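Houda Kamel
2018-08-07
Thread

Everybody keeps telling me a round cable puck will sort my life out. You know the kind, cord goes in, little disc comes out, desk looks like a catalog. I have doubts. Long thread, sorry, mute me now.

The Jovon listing has 3,293 reviews and I read far too many of them. Half say "so neat!!" and were written the day it came in the mail. I want to hear from the person who has had one for two years.

Also the words. "Ends clutter for good." For good? A thing you have to buy, store and then find again when you need it is also clutter.

First problem is the word "puck" itself. It covers at least three different things. A reel that winds the cord, a hub with ports in it, and a charging pad. They look close enough that people mix them up, and the shops don't help. Check what you are buying.

I asked Brahim Kettani which kind his was and he had to go look. He has owned it since January.

Second problem. The disc is the tidy part. The cord still has to get from the disc to wherever you need it, and it does that in one big lazy curve across the nicest piece of table you have.

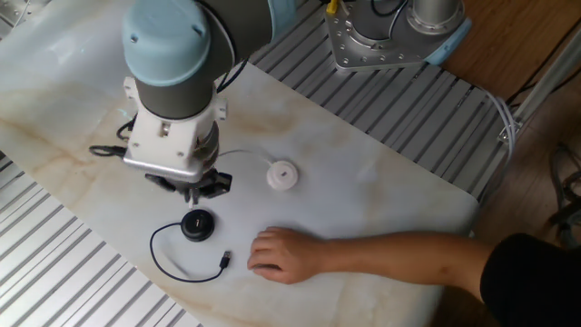

Does winding a cord up after every use shorten its life?

Tight winding can, mostly at the two ends where the cord meets the plug or the case. A loose coil about as wide as your hand is kinder to it, and so is letting the cord bend the way it already wants to go.

Which is my point, kind of. A loose coil costs nothing. You hold one end, you lay the rest over your fingers, you put it down. My mother did this with the iron cord and she did not have 562 people liking a video of it.

(That number is from the Saber video Naima Naciri sent me. Eleven minutes on rolling a cord. Eleven!)

Let me be fair, Naima does have a tidy desk. She also has one laptop and one phone. Try it with a household.

Third thing, color. The advice going around is "match the cord to the table so it disappears." OK. I have white marble-look with tan veins in it. White cord on that does fade a bit, I'll give them that. Black cord looks like someone took a marker to the counter.

But then you can't find the white one. I have swept my palm over a tabletop looking for a white cord in bad light and felt very stupid doing it. I'm on team black cord. Ugly and easy to find.

Someone will say gray. Gray is fine. Gray is what you get when two people in a house can't agree.

Fourth thing, shiny tops. Everyone wants a polished surface now and then they take a picture by the window and half of it is glare. You can't see crumbs, you can't see a thin cord, you can't see the ring from a glass until you are standing on the other side of it.

Yi-an Wang says wipe it with a dry cloth and stop complaining. I have wiped it. The glare is still there, it's glare.

Fifth thing, and this one I feel strongly about. The plug end. You can tuck the disc in a corner and loop the cord nicely and the plug will still end up wherever it feels like, pointing at nothing.

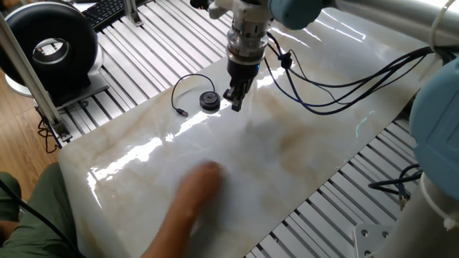 And the plug is the bit that gets hurt. It gets leaned on, it gets a mug put on it, it gets dragged off the edge by a sleeve. Before anyone spends money on a disc for the middle of the cord I'd like them to think about the end of it.

What I do: a clip. One small plain clip on the back edge of the table, plug goes in, done. The Genov ones came in a bag and the sticky pad gave up on the first one inside a week. The others have held. I don't trust them but they've held.

Don't put the sticky pad on real stone without trying it somewhere hidden. Essam Abdel Rahman did and now he has a pale square he covers with a plant.

A few replies already, so:

"Have you tried the Clalley box?" I have. It's a box. The cords are in the box, in the same knot they were in before, and now there is a lid on it. I suppose my guests are spared.

"Just go wireless." The pad has a cord. The pad always has a cord. I don't know why this has to be said every time.

"Buy shorter cords." This is the best reply so far and I'm a bit annoyed I didn't lead with it. Most of the mess on my table was extra length. If the outlet is right there you do not need the long one, and the long one is what ends up looping all over.

Measure first, though. Mine needed 33 inches from the wall to where the phone sits, and I had been using a cord almost 55 inches longer than that. So all that spare cord was sitting on the counter getting looked at. No disc was going to fix that, it would just have been fatter.

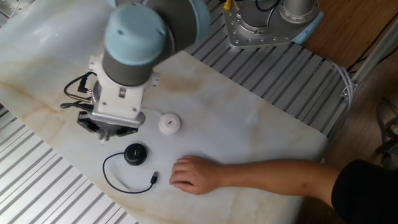
White disc, black disc, and the black one's cord taking the long way to its plug.

So where am I on the pucks. If you carry a cord in a bag every day, OK, a disc beats a tangle. I can see it. If it never leaves the table I think you are paying to have a lump on the table.

Two lumps if you get the white one "to match."

And if you do get a winding one, pull both ends evenly if it's the kind with two ends, and don't yank it to the stop. Brahim's went slack that way. He says it still works. He also holds it shut with his thumb, so.

Someone asked for the actual routine. Table gets cleared in the evening. Cords I used go in a loose coil, plug tucked through the middle. The one that stays out gets clipped. Then I wipe from the back of the table to the front so nothing gets dragged over the edge.

Takes as long as the kettle.

I'm leaving the Jovon in my cart for now. Not buying, not deleting. If any of you has had one past the two-year mark please tell me what the cord looks like right where it goes into the case. Close-up if you can, and no ring light please.

Naima has just texted me another video. It's 14 minutes.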